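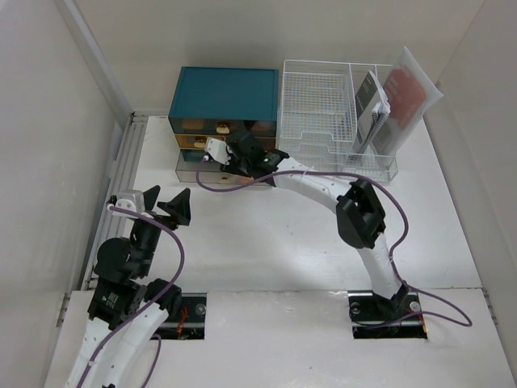
Attachment 1: drawer unit and wire organizer, bench by the back wall

Ticket 2307
Product: Hinent label server, version 7
Site: Gerau parts store
Opened: Saturday, April 6, 2024
Status: Closed, workaround in place
Priority: Normal

Summary
Drawer labels print with the location code missing. The part number and description print correctly. The barcode scans but returns only the part number.

Environment
Label server on the Vanags host, printing over the network to one desktop label printer. Part data comes from the Cultarness stock database through a nightly export. The export holds about 2000 rows.

Steps to reproduce
1. Open the label queue and select any small-parts drawer.
2. Choose the two-line drawer template.
3. Print one label.
Result: second line blank.
Expected: location code on the second line.

Log
Entry 1. Restarted the print service. No change. Cleared the queue and printed again. No change.

Entry 2. Printed the same record with the shelf template. Location code present. Printer and driver ruled out.

Entry 3. Compared the two templates. The shelf template reads the field LOC. The drawer template reads LOC_SUB, a field added for drawers inside a larger unit. LOC_SUB is present in the database but empty in the label server's local copy.

Entry 4. Opened the export file in a text editor. LOC_SUB is filled in for every drawer record checked. The value is lost on import.

Entry 5. Import map allows 11 characters for LOC_SUB. The drawer codes were extended last July and are now longer than that. The importer writes a blank when a value is too long and logs nothing at the default level. With logging set to verbose, a length warning appears for each affected row.

Entry 6. Raised the field length in the import map and ran the import by hand. Import finished but LOC_SUB was still blank. The service had kept the old map in memory. Stopped the service, deleted the cached map, started the service, ran the import again. LOC_SUB filled.

Entry 7. Printed test labels for the small-parts drawers. Second line correct. Barcode returns part number and location.

Workaround
After any change to the import map, stop the service and delete the cached map before the next import. A reload from the admin page does not clear it.

Open items
Silent blanking of long values reported to Hinent as a separate defect. No fix version given. Labels printed with a blank second line should be reprinted when the drawer is next restocked.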